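Rusta 335 Sorbent Boom

Shoreline and harbor spill response
Made by Plurnus
Page updated 26 Nov 2019

The Rusta 335 is a floating sorbent boom for picking up oil, diesel and other petroleum products from calm or slow-moving water. It takes up oil and repels water, so it stays on the surface when it is full. Marinas, fuel docks, fish farms and municipal response crews use it for small spills and for the light sheen left after skimming.

The boom is a sleeve of polypropylene mesh packed with polypropylene fiber. A nylon line runs the full length of each section and takes the towing load, so the mesh does not have to. Each end has a steel snap hook and ring, and sections join end to end with an overlap. The overlap matters. Oil will find a gap between two booms very quickly, even in light wind.

What it is for

Use the Rusta 335 in harbors, ponds, ditches, slow creeks and sheltered bays. It works on gasoline, diesel, hydraulic fluid, lube oil and light to medium crude. Heavy fuel oil is taken up slowly in cold water and tends to coat the outside of the sleeve. For heavy oil we suggest the Driten snare line, sold separately.

This is a sorbent product and has no skirt. It will not hold back a thick slick by itself, and it should not be the only barrier in front of a marsh, an eelgrass bed or a bird nesting area. In those places, set a skirted containment boom first and place the Rusta 335 inside it. Change out the sorbent sections before they are saturated.

Storage and getting it to the water

Sections come compressed in clear poly bags. Keep them bagged, dry and out of the sun. Sunlight weakens polypropylene, and boom left on an open dock over a summer should be replaced even if it was never in the water. A full carton is bulky but light enough for one person to lift into a pickup or a small trailer. 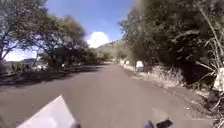 Paved road in sun and shade.

Many response plans look good on a chart and then fail on the drive. If your nearest stock is at the far end of the coast, a creek mouth can be oiled before the first section arrives. We recommend keeping at least one carton at each access point named in your plan, in a locked weatherproof box, with gloves and disposal bags in the same box.

Specifications

Model: Rusta 335
Sleeve: polypropylene mesh, white
Fill: polypropylene fiber
Tow line: nylon, full length
End fittings: steel snap hook and ring
Section length: 13 feet
Standard pallet: 700 feet of sorbent boom, mixed section lengths
Use: single use

Ordering

Sold by the carton or by the pallet. The pallet price is $2,788, freight not included. Pallets ship from our Xiao warehouse and need a loading dock or a lift gate at delivery. Please tell us when you order if you have neither. Shorter sections for boat slips are made to order and cannot be returned.

Disposal

Used boom is handled as oily waste. Let it drain over a lined container before bagging — a full section is much heavier than a new one and will drip for some time. Rules on storage and hauling differ from place to place, so check with your local waste authority before a spill happens. Do not wring out sections and put them back in the water. The fiber mats down and takes up far less the second time.

Related items

Driten snare line
Plurnus sorbent pads, bale
Plurnus skirted containment boom
Tow bridle and anchor kit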